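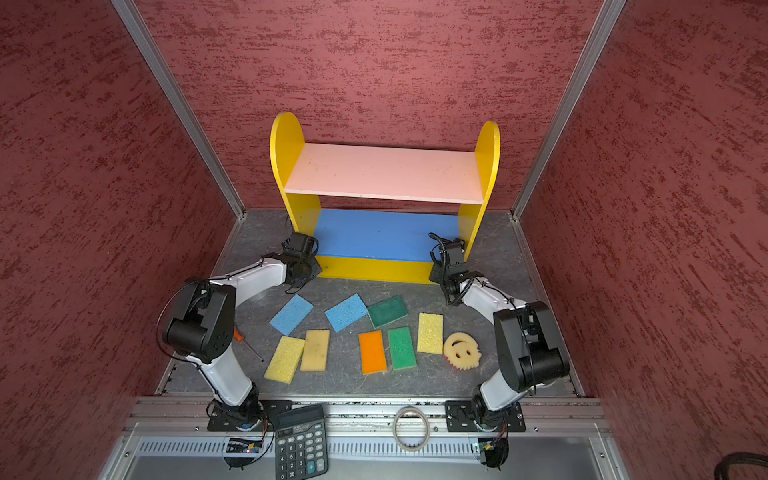

Harriet Oyelaran wrote to us that she had switched on both arms before she found this section, and that the order of the steps should be printed where no one can miss it. We agree with her. From this edition the order is given first, and the explanations come after.

Section 4. Setting up the Endamance two-arm bench and running the shelf exercise

Order of work: base plates, cables, power, home position, shelf, sponges, first run.

4.1 Fixing the arms

1. Put the front rail on the bench and check with a level that it does not rock.
2. Set one black base plate on the left side of the rail and the other on the right side. The left arm carries the letter L under its base.
3. Fasten the plates with the 8 screws from bag C. Tighten every screw by hand first, then with the key.
4. Hold each arm by the white link near the base and push it gently sideways. If the plate moves, tighten again.

CAUTION: Do not lift an arm by its gripper or by its cables. Damage from this is not covered by the Vistitmont warranty.

4.2 Cables and power

1. Connect each arm to its own controller board. The boards are the same, but after the first start each one remembers the values of its arm, so please do not exchange them later.
2. Leave enough free cable at the elbow. The loop must follow the forearm when it reaches to the back wall.
3. Connect the power supply, left arm first, and then the right arm.
4. Wait 13 seconds. During this time the arms are soft and can sink a little – keep your hands away from under the elbow.

Note: When the cable is too short, the arm will stop near the shelf and the software shows "reach error". Many customers think then that the motor is broken. Please look at the cable before you write to us.

4.3 Home position

1. In the Endamance panel, choose Arms, then Home.
2. Both arms will rise and stay there.
3. If one arm goes to the wrong side, press Stop. You have probably connected L and R in the opposite way.

4.4 Placing the shelf

1. Put the small two-tier shelf in the middle, against the back wall, with the open side to the arms.
2. Close both grippers.
3. Move the left gripper to the front corner of the left yellow side panel, and the right gripper to the corner of the right one. Use the slow speed.
4. Keep 30 mm between each gripper and the panel. Press Save Corner on each side.

The software knows now where the shelf begins and ends. If somebody moves the shelf afterwards, also only a little, repeat 4.4 from step 2.

4.5 Laying out the sponges

1. Lay the sponges on the grey mat, inside the reach of both arms. Different colours, shapes and angles are good for this exercise.
2. Leave space for the fingers between most of them. A few close pairs are allowed, and you can use them later for the harder level.
3. Choose Exercise, Shelf, Upper board.
4. Press Start, and keep one hand near Stop during the whole first run.

CAUTION: Never reach over the rail while an arm is under power, also when it seems to rest.

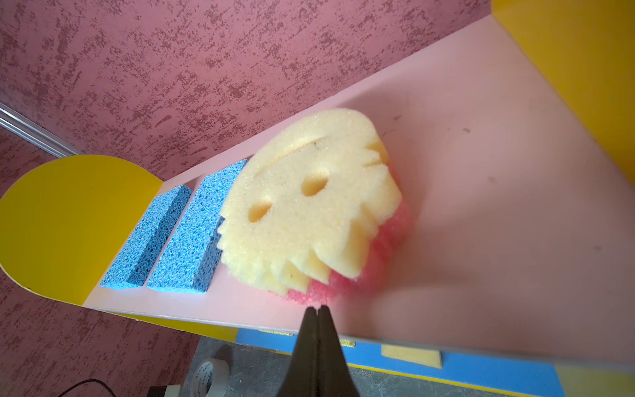 JILLBERG, 11 January 2020

Changes to 4.6 after the reports from Hegarty and other users. Please read this part again even if your bench is already installed.

4.6 Placing on the upper board

1. The rectangular sponges should be placed first, parallel to each other, beginning near the rounded end panel. A narrow gap between them is enough.
2. The smiley sponge comes after them. It may overlap the edge of its neighbour and this is counted as a correct placement.
3. After the release, the fingers must go away from the board before they close. In the old version they closed too early and could pinch the soft lower layer.
4. Check the wrist camera view. You should be able to see the finger tips and the pink board together. If you see only the wall, turn the camera holder slightly down and tighten it.

Note: The marbled red and pink walls do not disturb the detection, so you do not need to cover them. Strong sunlight on the metal rails can disturb it – in this case close the blind or turn the bench.

4.7 Care

Wipe the finger tips with a dry cloth. After 1000 cycles, open Service, Fingers and follow the wear test on the screen. Replacement tips are sold only in pairs, and both must be changed together.

Continue with Section 5, Recording your own exercises.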